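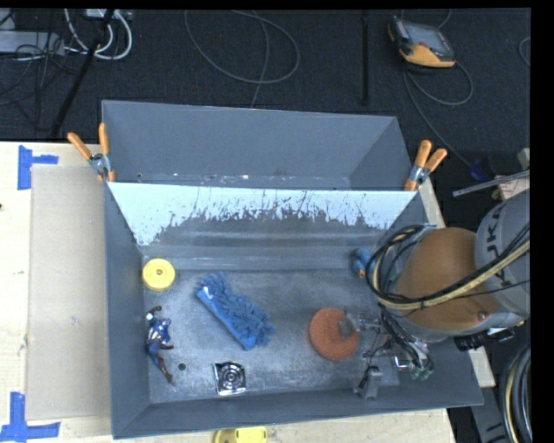

Hello all,

thank you for the answers about the bin task. I reply to Anika's message below, point by point.

> From: Anika Castellanos
> To: Skoncombe robotics club list
>
> Two questions before the Skultevville round. Do we keep the divider held with the clamps, or do we screw it? And which objects stay in the set? My group had 87 tries in March and the flat ones were the worst.
>
> Anika

Divider: I would keep the two orange clamps. With screws we can not change the angle of the slope any more, and Stulto still needs a different angle for its own tests. Please only check that both clamps are tight before you start the arm.

Objects: I would like to keep the chrome drain cover, the yellow disc, the round scouring pad, the blue duster and the Captain America figure. The drain cover is shiny and this is difficult for our detection, but the rules of Marar allow shiny objects, so we should practice with it. The duster is the opposite case - it is soft and the fingers close on the strands only.

One more request. When you teach new points, please stay at low speed near the right wall of the bin. The cable loop on the KUKA is large and I do not want it to catch on something.

I can be in the lab from 5 to 8 if somebody wants to try the grasp poses together.

Best regards,
Stulto group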